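Müzeyyen Sezer has coached the women's rugby side at Baysal for three seasons, and she still writes the team sheet by hand.

"The phone is faster," she says. "But with paper, the players come close and we talk."
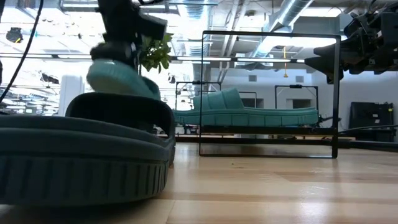
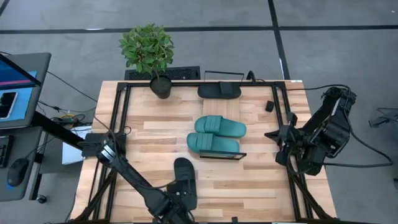 By Markos Kyriakidis
Monday, rugby pages

We met after training. Her team had lost by 11 points to Jaltera, and she did not want to hide from it.

"We defended well until the last part. Then we gave away two penalties, and our heads went down."

Her captain, Inês Marinho, missed that match with a shoulder injury. Will she play in the next one?

"She tells me yes every day. I will listen to the doctor."

Sezer expects a harder game against Uvlow, who kick more than any team in the league.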